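Driretti brings free learning pages about food chains to primary schools

Runach, 11 September 2020

The children's publisher Driretti opens today its new online collection Julilo, with learning pages about food chains for pupils between seven and eleven years. The pages are free for schools and for families who learn at home. No registration is needed.

Julilo explains in short texts who eats whom in the meadow, in the forest, in the pond and on the sea shore. Every chain begins with a plant or with algae, because these make their own food from sunlight. After that come the animals which eat plants, then the animals which eat other animals, and at the end the fungi and small creatures which break down what is left over.
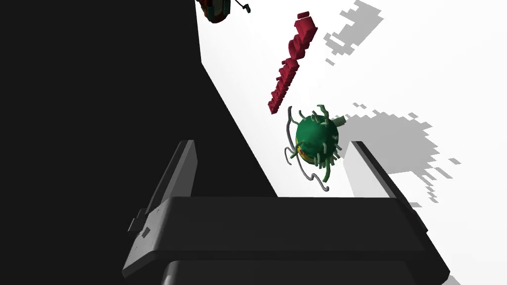 The collection starts with 18 chapters. Each of them has a reading text, a word list and a work sheet for printing. Teachers can choose between an easier and a longer version of every text, so that a mixed class can work on the same subject at the same time.

"Many children know that the fox eats the rabbit, but then the story stops for them," says Marlies Wieser, editor of Julilo. "We wanted to go further in both directions. What does the rabbit need? And what happens with the fox when he is dead? Children ask these questions very directly, and they should get a direct answer." 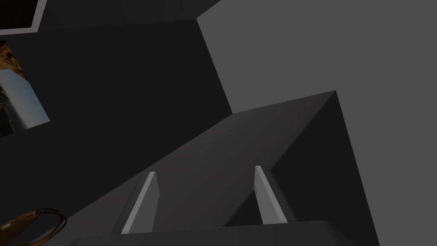
Computer-rendered view with dark grey gripper and light grey fingers.

Before the opening, the texts were tried in the Jardine primary school in Runach and in several neighbouring schools. In total 611 pupils read one or more chapters and marked the words which they did not understand. After this test the editors rewrote the chapter about the pond completely, and the word "decomposer" received its own page – it was the word that the children marked most often.

A reading text has about 800 words in the longer version. The easier version is much shorter and uses bigger letters. 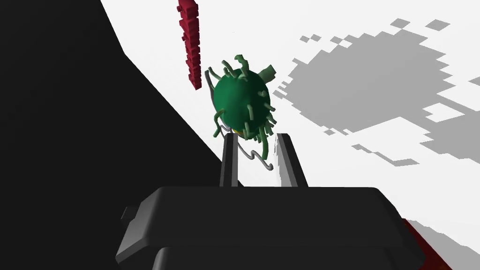
In October two more chapters will follow, one about owls and mice and one about life in the soil under a hedge. Driretti will also print a wall poster of the meadow food chain in 1000 copies. Schools can order one poster per class by post, as long as there are copies left.

About Driretti
Driretti is a publisher of non-fiction for children with its office in Runach. It makes books, posters and online pages about animals, plants and the weather.

Contact for press
Marlies Wieser, editor of Julilo
Driretti, Runach

The texts of this release may be printed free of charge. We are pleased to receive a copy.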